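3.2 Collection of demonstrations

Demonstrations for the Meltidex sorting task were gathered entirely in simulation. Each session was limited to 30 minutes, and operators changed places after every 10 episodes. The green, blue and yellow bins stand one behind another on a perforated board, and the order was left the same throughout this part of the study. 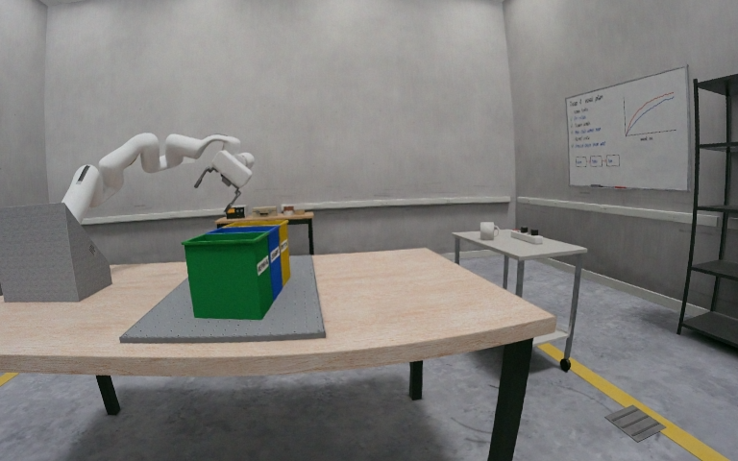
Sotiris Sarantis objected at the review stage that a fixed bin order would teach the policy a position and leave the label unused. The objection was accepted in part – a second set with the order changed is planned for October.

Episodes were kept only if both annotators agreed on the outcome. Nearly 4 percent were set aside on this rule and are stored separately. Arm poses above the bins differ between episodes, and no attempt was made to even them out before training.

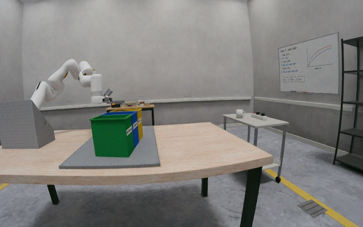
Figure 2. Simulated workcell with the arm over the three labeled bins.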